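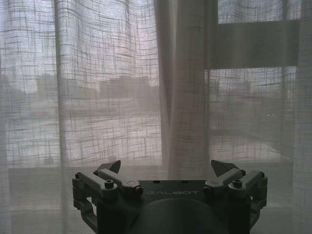
Fig. 3. Sheer panels, open-grid weave, closed over the window in daylight.

Support > Window Coverings > Dralton Sheers > Section 3: Hanging and Adjustment

Print this page | E-mail this page

Section 3: Hanging and Adjustment

This section applies to Dralton sheer panels supplied in pairs with the Bosow ceiling track. For the Siriwan wall-mounted rod, see Section 4. Panels must be pressed or steamed before hanging. Fold lines from the packaging do not drop out under the weight of the fabric alone.

3.1 Before you start

Check that the track is level and that all fasteners are tight. The track is 296 cm long as supplied and may be cut at the left end only. Do not cut the right end, which holds the stop.

Wash your hands before handling the fabric. Remove rings and watches. The open weave catches easily, and a pulled thread will show as a line across the full width of the panel.

NOTE: The uneven spacing of the thicker threads is part of the weave and is not a defect.

3.2 Hanging the panels

1. Lay both panels face down on a clean sheet with the header tape toward you.
2. Insert one hook in every third pocket of the header tape. Place an additional hook in the first and last pocket of each panel.
3. Remove the end stop from the track.
4. Feed the carriers for the left panel, then those for the right panel.
5. Refit the end stop and turn the screw until it is snug. Do not overtighten.
6. Hang each panel starting at the center of the window and working outward.
7. Draw both panels closed and check the hem. Clearance to the floor should be the same at both ends.

CAUTION: Use a stepladder with a top rail. Do not stand on a window sill or radiator cover.

CAUTION: Do not pull on the panel to test the track. The maximum load on one carrier is 35 g.

3.3 Setting the folds

Sheer fabric does not hold a sharp pleat. The folds should fall straight and loose, with flat areas between them. Fabric gathered in several layers looks darker and hides more of the view; a single layer lets more of the outside show through.

1. Close the panels.
2. Start at the outer edge and run each fold between thumb and forefinger from the header to the hem.
3. Move surplus fabric toward the center or the outer edge, as preferred.
4. Leave the panels undisturbed overnight.

3.4 Adjusting the center opening

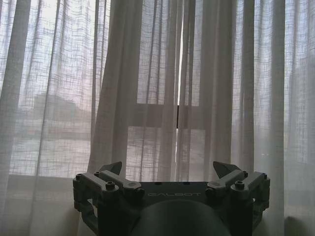
A narrow gap between the leading edges is normal with panels that meet without overlapping. To close it, fit the overlap arm (sold separately) to the leading carrier of the right panel. To keep access to a window handle, leave the arm off and part the panels by hand at handle height.

Always open the panels fully before swinging a window inward. Fabric trapped between sash and frame will tear at the thicker threads first.

3.5 Care

Vacuum monthly with a soft brush on the lowest setting. Machine wash cold on a delicate cycle in a mesh bag, with all hooks removed. Do not tumble dry. Rehang while slightly damp and reset the folds as in 3.3.

The track is rated for 2,000 opening and closing cycles between applications of Dullska dry lubricant. Do not use oil.

Revised 6/26/21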